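**Equipment Review: Jeto Hand-Held Gripper, Compared with the Charvát Two-Finger Model**
Prepared for the Grostside Automation Teaching Laboratory
July 27, 2023

## Purpose of the review

The laboratory was asked to recommend one hand-held gripper for use in recording manipulation tasks with soft goods. Two products were considered: the Jeto, which is now in its second version, and the Charvát two-finger model, which the laboratory has owned since last October. Both are held by an operator, carry their own wide-angle camera, and save their recordings in a format that the Vurnula controller can read without conversion.

The review covers handling, jaw performance, camera and tracking, and support. Price was considered separately and is not discussed.

## Method

Each gripper was used for 103 recorded trials divided among folding, picking, and handing over small cloths. Operators worked seated and standing. No operator used either tool for more than 32 minutes without a break. The Vurnula controller was set to its standard profile for both products, and its firmware was not updated during the trial period.

Rigid objects were left out of the comparison. The laboratory already has adequate equipment for them.

## Handling

The Jeto is the bulkier of the two, and new operators noticed this at once. The grip is well shaped, however, and the trigger moves smoothly through its full range. The Charvát has a stiffer trigger with a distinct catch near the end of its travel. Several operators came to rely on that catch as a sign that the jaws were closed, and missed it when they changed tools.

Wrist fatigue was reported with both products. With the Jeto it appeared mainly in tasks that required reaching above shoulder height. The manufacturer supplies a forearm strap, but the strap twisted during use and most operators stopped wearing it.

## Jaw performance

On cloth, the Jeto performed better. Its fingers close evenly and will pick up a single layer from a flat surface if the approach is shallow. The Charvát tended to gather two layers, and 19 of its trials had to be repeated for that reason. The same fault occurred in 11 of the Jeto trials, most of them involving a thin cotton that both tools found difficult.

The Jeto holds cloth securely by a small area at the tip. This is useful for handovers, where a second operator must take hold of the same piece without touching the first operator's fingers. Opening is less satisfactory. If the trigger is released quickly, the jaws spring apart and light fabric can be thrown clear of the table. Operators should be trained to release slowly.

## Camera and tracking

The wide view of the Jeto camera takes in a great deal of the room, including ceiling lights and nearby desks. This benefits the tracking software, which depends on fixed features in the surroundings. It also means that people working close by are likely to be recorded, and laboratories should have a written policy on blurring faces before files are shared.

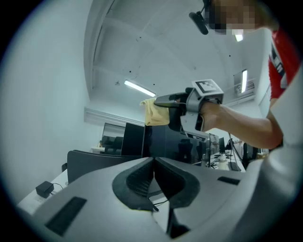

Tracking was steady in most trials. It was lost most often when the operator turned toward a plain wall at short range, and the Jeto recovered more quickly than the Charvát when it was turned back. Square printed markers may be used where two tools operate together. They must be kept clean and flat, as a lifted corner was enough to cause errors in the reported position.

Image quality is acceptable under office lighting. Under the dimmer lights of the storage room, fast movements were blurred with both products, and the Vurnula software rejected a number of those files.

## Support and documentation

The Jeto manual is clear on assembly and weak on calibration. The procedure is spread across two chapters, and the order of the steps differs between them. The laboratory followed the second chapter and obtained good results. Charvát provides a shorter guide that can be completed in one sitting, and it remains the better document.

Replacement finger pads for the Jeto are sold only in sets.

## Recommendation

The Jeto is recommended for work with cloth and other soft goods. The Charvát should be kept for introductory classes, where its simpler setup is an advantage. Purchase of a second Jeto is supported on the condition that the supplier corrects the calibration chapter or confirms in writing which version is to be followed. The forearm strap need not be ordered.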